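Autumn Cultural Programming in Setville: Project Report

3. Findings

The project reviewed the fall season at two venues, the Kubiak Gallery and Ellitz Hall. Both reopened in September with new programs. The gallery offered evening admission until 9 p.m., and visitors surveyed there most often cited the later hours. Ellitz Hall held 15 concerts, of which four were free to residents of Grastham.

4. Recommendations

A shared printed calendar is recommended for both venues.
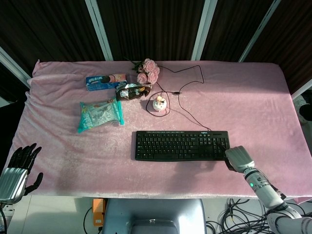
Figure 2. Roses and packaged snacks on a pink velvet cloth.

Survey forms are included in the appendix.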